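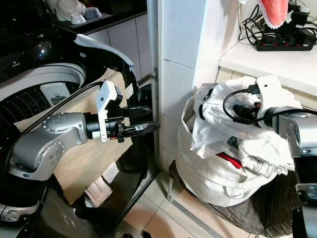 Whites, Reds and a Washer Under the Counter
Project report, Home and Living Spaces, June 2026
Group: Lorna Manalastas, Ramil Lumanlan, Lenka Urban

I picked laundry for my part of the project and my group thought I was kidding. But I live in the Fullgate apartments, I do a load nearly every other day, and I was pretty sure the kitchen was making it harder than it had to be. So the question was simple: what slows you down when the washer lives in the kitchen?

Ramil kept the log and Lenka did the measuring. I did the wash (of course). By the end we had 17 loads written down and 166 notes, most of them in Ramil's terrible handwriting.

The first big thing was sorting. One bag for everything is great for carrying and awful for sorting, because a red shirt can hide in the whites until you're already loading. We tried sorting in the bedroom first and then bringing the bag over. It worked fine for two weeks and then we all got lazy again. 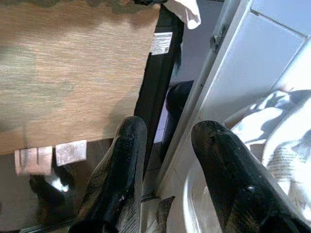
Wood-grain panel with the paper tags hanging under it.

Labels were the second thing. I never read them before this class, and some are so faded or tiny that you just have to guess. Lenka started a list of which of our clothes still had a care label we could make out, and I threw out my guessing system, which was "cold, and hope."

Then there's the door. Ours swings out to the right, toward the corner, so you want your bag on that side, but then you're stepping around it to reach the counter. And the counter has dishes on it, so there's no good spot to put clothes down even for a second.

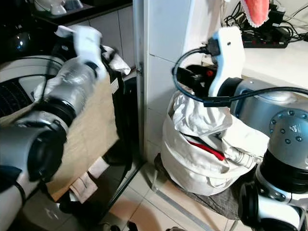

Loading one piece at a time felt slow at first – I always used to grab a huge armful and shove. With the armful, though, I kept dropping socks and finding them later by the cabinets. Piece by piece, I dropped almost nothing, and I noticed stuff in pockets too. Ramil still prefers the armful. We put both in the log and agreed to disagree.

If I did this again I'd start in January and get more kitchens in. Inès Tanguy offered us hers, but we ran out of time. I'd also like to try a second, smaller bag just for colors – Lenka thinks it would end up on the floor with everything else, and she may be right.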